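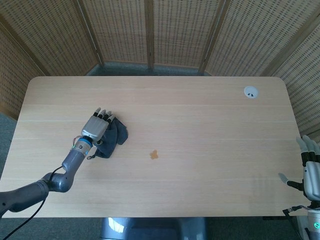

I have moved house five times and I have never once managed to buy the right table. I start well every time, with a tape measure and a budget and a little sketch on the back of an envelope, and then I walk into a showroom and lose my head completely! This spring I decided to do it properly, so I spent a whole Wednesday going round the secondhand barns out past Setberg with one rule in my pocket: light wood, rounded corners, grain running the long way. Pale oak color, like the top you see here, is what I'd been dreaming about all winter (my last table was nearly black and showed every crumb).

The first barn was Gullberg, which is really three sheds joined together with a roof that doesn't quite meet. You go in for a table and come out with a lamp. I came out with a lamp. They did have a lovely round pedestal thing for $372, but one push and it rocked like a boat, and I've lived with a rocker before. Folded beer mats, soup in your lap, no thank you.

Lencho is smaller and much tidier and the prices are on string tags, so you don't have to ask. I sat down at everything. I mean it, drag a chair over and sit for a good while, put your elbows where your elbows go, cross your legs. Half the tables I've fallen for over the years had a rail underneath that hit me right across the thighs, and I only found out at the first dinner. Look at the underside too. Chewing gum is fine, you can scrape that off, but a fresh-looking metal bracket means a leg has already gone once.

And measure your door! My second apartment had a hallway with a kink in it, and the table I'd bought spent 19 days on the landing while the neighbors squeezed past being very polite about it.

I found mine at Flesturell, right at the back behind a stack of church chairs, with a ring on it from somebody's coffee pot. Seats six if they like each other. The man wanted more than I'd planned and I got him down a bit by pointing at the ring, which I have since grown fond of and haven't sanded out. It took 2 of us to get it in the van and one very patient dog to watch.

Now I need chairs. I've been back to Gullberg twice, and I own another lamp.

Filed under: Home & Table / Secondhand Finds

Contact us | Copyright, all rights reserved | Back to top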